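Plustura removes its paid crate after three weeks, but players ask about the money

The studio Hullmont has taken the paid crates out of Plustura, its online survival and building game, three weeks after it put them in. The change came with a small patch in the morning, and the servers were closed for two hours while it was installed. Players who log in now find the shop open, but the page where the crates were sold shows only clothing and paint colors at fixed prices.

Plustura has been in early access since February. It costs 21 dollars on the Dritano store, and when it was announced the studio wrote that everything inside the game could be earned by playing. The crates were added in a later update with the name Long Harvest. Each one held a random item. Most were decorative, but a few were tools, and one of these tools, a drill, broke rock faster than anything a player could build at the workbench.

The drill was the center of the quarrel. On the shared servers the iron deposits come back slowly, and a group with two such drills could empty a valley before their neighbors had finished breakfast. A thread on the official forum asking for the removal of the drill collected 2094 replies. Another one, started by players who wanted to keep the crates but without tools in them, received 53.

Danilo Castillo, the lead designer at Hullmont, wrote in the patch notes that the studio had underestimated how much the tools would matter on full servers. "We tested them with small groups, and in small groups it was hard to feel the difference," he wrote. "On a full server you feel it in the first evening. We should have tested there also."

The drill itself will stay in the game. From the next patch it can be built at the second level of the workbench, from iron, rubber and a motor, and its speed will be reduced by a quarter. Players who received one from a crate keep it, but with the reduced speed.

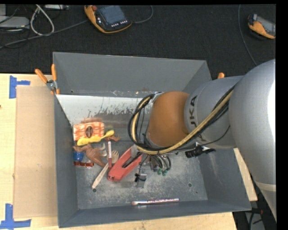 Gemechu Gebretsadik is not satisfied with this answer. In a reply under the patch notes he wrote that the people who paid for crates were paying for a chance at the fast drill, and that a slower drill which everybody can build is a different product. He asked for the full price back, in money and not in shop credit. His reply was soon among the most supported on the page.

Hullmont offers credit for now. Every crate that was bought and is still closed is changed into its full value in the shop. For opened crates the player gets half. Divina Malabanan, who answers for the studio on the forum, said that returning money is more difficult because the payments go through the store, and the rules of the store allow a refund only for the game as a whole and only in the first days after purchase. She said the studio is in contact with Dritano about an exception and hopes to give news before the next patch.

The studio has published one figure. According to the patch notes, 3571 accounts bought at least one crate. How many crates were sold in total, and how much they brought in, is not mentioned, and Malabanan did not want to give these numbers when she was asked on the forum.

Not all the players are against the crates. Jerome Calimlim, who runs a community server named Enriquez, wrote that the sale of crates was a fair way to pay for the servers of a game with a low price, and that the studio had made only one mistake, the drill. On his server the drill was forbidden by a house rule from the second day, and he says that the crates caused no more arguments there. He would like to see them return with hats and furniture only.

The question of how the servers will be paid remains open. Castillo writes that the clothing and the paint should be enough "for the coming months" and that the price of the game will not go up during early access. A paid expansion is planned for after the full release, with a new coast and boats, but there is no date for either.

The same patch also repairs several smaller problems. Doors no longer open by themselves after a server restart, wolves can't walk through the palisade anymore, and the map keeps its markers when a player changes from one server to another. The known problem with rain falling inside stone houses is still there, and Hullmont says it is working on it.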